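Bastelwerkstatt Clilholm, Mailingliste
Start | Archiv | Themen | Suche | Abmelden
Zuletzt aktualisiert: Dezember
Sonntag, 21:40 Uhr, von: Greifer-Heimwerk

Betreff: Re: Handgreifer, Öffnungsweite und weiche Sachen

> Habt ihr mit euren Handgreifern schon mal was anderes als Würfel und
> Becher aufgenommen? Ich hab die Backen jetzt fertig gedruckt, aber bei
> Stoff rutscht mir alles weg, oder ich habe gleich drei Lagen
> auf einmal drin. Und wie viele Durchgänge braucht man, bis der Arm
> das halbwegs nachmacht? Ich dachte an 50.

Hallo in die Runde,

50 hatte ich beim ersten Anlauf auch, und damit fuhr mein Arm sehr zuversichtlich neben den Stoff und machte dort die Finger zu. Inzwischen bin ich bei nearly, äh, fast 1000 Aufnahmen, und langsam wird es was! Du musst nicht gleich so viele machen, aber plan lieber ein paar Abende mehr ein (ich mach das nebenher beim Radiohören, geht ganz gut).

Zum Rutschen: Ich hatte erst glatte Fingerauflagen, das war Mist. Mit Struktur geht es viel besser, und weich müssen sie sein, sonst drückst du den Stoff nur weg. Den Druck regelst du ja mit der Hand, da kriegt man schnell ein Gefühl für. Schwieriger sind die mehreren Lagen. Ich gehe inzwischen flach von der Seite ran, suche mir eine Kante oder einen Bund und mache erst zu, wenn die untere Fingerspitze wirklich drunter ist. Bei Steppsachen klappt das fast immer, bei dünnem Jersey muss ich oft zweimal ansetzen. Die missglückten Versuche schneide ich nicht raus, solange ich am Ende doch noch was zu fassen kriege. Der Arm soll ja auch lernen, dass man nochmal hinlangen darf.

Was den Untergrund angeht, streiten sich die Leute im Projekt Levico (das ist die Gruppe, von der ich die Backenform habe) seit Wochen. Die einen wollen eine leere, einfarbige Platte, die anderen alles so, wie es zu Hause halt aussieht. Ich bin beim zweiten Lager. Auf der Werkbank lief bei mir alles prima, und dann kam der Umzug aufs Bett und der Arm wusste gar nichts mehr. Seitdem nehme ich nur noch dort auf, mit Decken und Kleiderhaufen drumherum.

Jacke und Hose, beide rosa, auf demselben Laken:
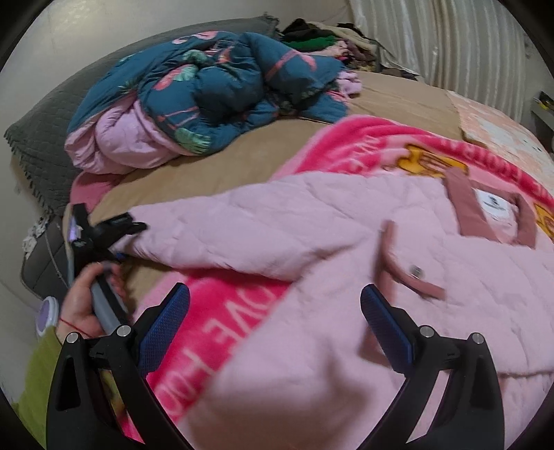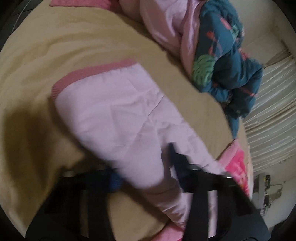 Was ich noch offen habe: die Schrauben an den Gelenken. Bei mir lockern die sich nach jeder längeren Runde, und dann wackelt der Finger so, dass die gemessene Öffnung nicht mehr stimmt. Sicherungslack hab ich hier, trau mich aber nicht recht, weil ich dauernd noch was umbauen will. Nimmt jemand von euch selbstsichernde Muttern? Passen die überhaupt in die Tasche, oder muss ich das Teil dafür neu konstruieren?

Und dann die Akkus. Ich hab mir 2 Stück mit je 3000 mAh besorgt, einer hängt am Griff, einer lädt. Reicht mir locker für einen Abend, aber der Griff wird hinten schon ordentlich schwer, und nach einer Weile merk ich das im Handgelenk. Falls du deinen noch nicht verbaut hast: Lass das Kabel länger und steck dir den Akku in die Hosentasche, so würde ich es beim nächsten machen.

Die geänderten Druckdateien lege ich in den Ordner in Clilholm, sobald ich die linke Backe nochmal nachgemessen habe. Schreib mal, welches Filament du nimmst, dann kann ich dir sagen, ob meine Toleranzen bei dir hinkommen.

Viele Grüße und gutes Gelingen!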